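Search this site
Enter keyword
Go

Home laundry and tidying: the small rooms gallery

Posted in June by the Urent home desk

We asked readers to tell us how they handle laundry in a small apartment, and we got more replies than we expected. Most came from people without a laundry room, and a lot of them came from people without a closet worth the name. The question that kept coming up was where clothes go between being taken off and being washed.

The introduction below pulls together what readers told us and what we do ourselves. The gallery follows, with one entry that has a picture and several that are text only. More pictures will be added as they come in.

Before the gallery

The most common arrangement is one basket in the room where people undress. That is fine for one person. With two people it fills up by the middle of the week, and the overflow goes on the nearest piece of furniture. In most replies that was a chair or a sofa.

Several readers have switched to carrying the basket around. They keep it in a corner, and once a day they take it through the apartment, pick up what is lying around, and put it back. One reader on the Trodia estate does this at 9 p.m. and says it takes her 2 minutes. Another does it in the morning while the coffee is brewing.

A basket for this job should be light. Woven baskets look good but the heavier ones are a nuisance on stairs, and the rough ones snag knitwear. Plastic ones with holes in the sides let air through and can be rinsed out in the shower. Whichever you use, it should fit through your narrowest doorway while you are holding it. Measure the doorway first. Ours is in an old building in Goel and the basket we bought last year had to go back.

On liners: a plain bag folded over the rim keeps lint and grit out of the basket, and when it is full you lift the whole thing out and take it to the machine or down to the laundromat. A bag does block the air holes, so damp towels and gym clothes should be hung up to dry before they go in. Some readers use cotton bags and wash them with the load. Others use plastic ones and replace them when they tear.

On sorting: very few people who wrote in sort at the basket. They sort at the machine. If you have anything red that is new, keep it apart for the first few washes. Check the label on anything with contrasting trim, and if you are unsure, wash it cold and by itself.

The gallery

1. Hooks behind the door

No picture yet. A reader in Ulon put a row of hooks behind her bedroom door for clothes that have been worn once and can be worn again. Jeans and sweaters go there. Everything else goes straight in the basket. She says the hooks cleared her chair completely.

2. The basket under the bench

No picture yet. A hallway bench with a 15-inch gap underneath, and a low basket that slides in. It holds a full load of towels. The reader painted the bench herself and regrets the color.

3. Folding on the bed

No picture yet. One couple empties the dryer onto the bed so that the clothes have to be folded before anyone can sleep. It works for them – mostly. Socks go in a shoebox and get paired once a week.

4. Sofa and basket

A white plastic basket with a brown woven rim on a gray floor, lined with a white bag. The gray sofa next to it has a red garment with white stripes draped over the far end. Keeping a basket within reach of the sofa is a simple fix for clothes that end up on the cushions, and the bag folded over the rim makes it easy to empty.
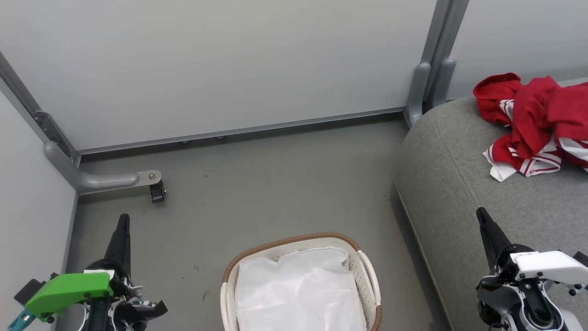

5. The rolling cart

No picture yet. A narrow cart on wheels, parked beside the washer, with detergent on top and a mesh bag hanging from the handle. The reader found it at a yard sale and replaced one wheel.

Sending in your own

Tell us the size of the room, how many people use it, and where the dirty clothes go. Keep captions under 55 words. Daylight pictures print best. We can't return prints.

Related

Drying racks for narrow balconies
How to wash a sofa cover without shrinking it
Readers' closets, Trodia and Goel
200 small storage tips from our archive
Getting lint out of a floor drain
Ulon apartments: the kitchen gallery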